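Fitting the Nusel Dog Harness
By the Staldale team, August
4 comments | 53 shares

1. Let your dog have a good, leisurely sniff of the harness first.

2. Slip the neck loop gently over the head, with a treat ready. 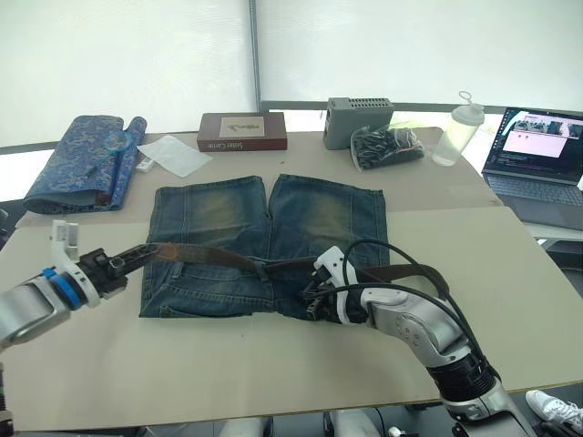
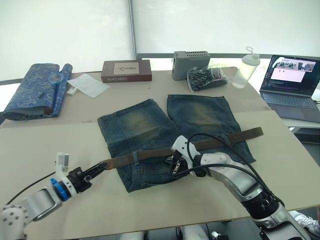
3. Bring the girth strap round behind the front legs and click it shut. It should lie flat, like a leather belt threaded along a denim waistband, with no twists at all.

Caution: never leave your dear old friend alone in the harness, even for 5 minutes.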